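Household Tips: Hosting a Viewing Evening at Home

2018-10-12
Filed under: Television, Home

The new season of Iris begins this month, and members have again asked for practical advice on receiving guests for a weekly broadcast. The notes below replace the sheet issued in August. They apply equally to a talent final, a long film or an awards program.

Before the day

Confirm that the program can be received on the set that will be used. Where the broadcast comes through a streaming service, sign in on the afternoon of the viewing and play a few minutes of any title. Updates should be installed at this time. A set that has been left in standby for several weeks may require more than one restart.

Write the start time on the invitation and ask guests to arrive half an hour earlier. Members at the Rarnenen branch have found that a printed start time with no arrival time leads to a doorbell during the opening titles.

Cleaning the screen

Switch the set off and allow it to cool. Wipe the screen with a dry microfiber cloth, working from the top down in straight strokes. Marks that remain may be treated with the same cloth slightly dampened with distilled water. Do not spray any liquid onto the screen itself, and do not use window cleaner, paper towels or the kitchen sponge. Dust the ventilation slots at the back with a soft brush. Remote controls should be wiped with a barely damp cloth after the batteries have been taken out. Fit new batteries if the old ones have been in place since last season.

Seating and light

Place the main seats directly facing the screen and put additional chairs slightly behind them, staggered so that each guest looks between two heads. Floor cushions belong at the front. Dining chairs are acceptable for an hour, but guests who must use them for a full-length film will appreciate a folded blanket on the seat.

A completely dark room is tiring to the eyes and makes it difficult to find a glass. Leave one low lamp lit behind the set or to its side. Lamps standing opposite the screen should be turned off, as should any picture light that reflects in it. Draw the curtains before guests sit down.

Cables that cross the floor should be taped flat or covered with a rug of sufficient weight. This includes charging leads, which guests will bring.

Sound

Sound that is adequate for two people is often too faint for a full room. Test the volume from the rear seats. Dialogue may be improved by choosing the speech setting, where the set has one, and by moving a soundbar forward to the edge of the shelf. Close the kitchen door if a dishwasher or extractor is running, or postpone the dishwasher until the credits. Subtitles should be offered as a matter of course. Households in apartment buildings are asked to inform the neighbors of a late finish.

Food and drink

Serve food that can be eaten with one hand and makes little noise. Soft rolls, cut fruit, cheese in cubes and small cakes are suitable. Popcorn should be transferred to cloth-lined bowls before the program starts. Foods in crackling wrappers are best kept for the interval.

The Yalçınkaya popcorn method, which the Section has recommended for several seasons, uses 100 grams of kernels to fill one large mixing bowl. Heat the oil with 2 kernels in the pan. When both have popped, add the remainder, cover, and remove from the heat for half a minute before returning the pan to the burner. Salt should be ground fine. Add melted butter a little at a time, turning the popcorn between additions.

Cold drinks may be set out in a jug on a side table. Allow 1000 milliliters of water for every three guests in addition to other drinks. Tall, narrow glasses tip easily in a dark room and should be left in the cupboard. Provide coasters, and place a dry cloth within reach of the host.

If red wine is spilled on upholstery, blot at once with a white cloth and do not rub. Follow with cold water, blotting again, and leave any further treatment until the guests have gone. Melted chocolate should be allowed to harden and then lifted with the back of a knife. 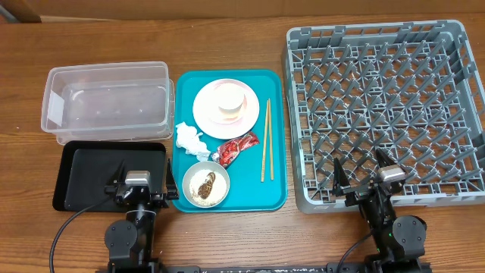 Grullden Television Society | Household and Hospitality Section

Clearing up

Clearing is best done in one round after the program has ended. Carry a large tray through the room and collect cups, cutlery and used napkins together, then sort them at the kitchen table. Keep the dish rack close at hand and empty it beforehand. Leftovers should go into lidded containers without delay, labeled with the contents and the day. Dips and cream dishes that have stood in a warm room throughout a long broadcast should be discarded.

Shake cushion covers outdoors. Vacuum under the seat cushions before the next gathering and check there for remote controls, earrings and reading glasses. Unclaimed items may be brought to the Section's next meeting.

Recording for absent guests

A member who is unable to attend may ask that the result not be discussed. Hosts are requested to respect this in group messages until the following evening. Recordings should be set to run past the scheduled end, particularly for live programs, and the free space on the recorder should be checked in advance.

Printed copies

This sheet is available at the Grullden and Rarnenen branches. More than 332 copies were taken last season, and members are asked to share one per household. Corrections and additional tips may be left in the Section's folder at either branch. The next sheet will deal with the care and storage of discs and cassettes.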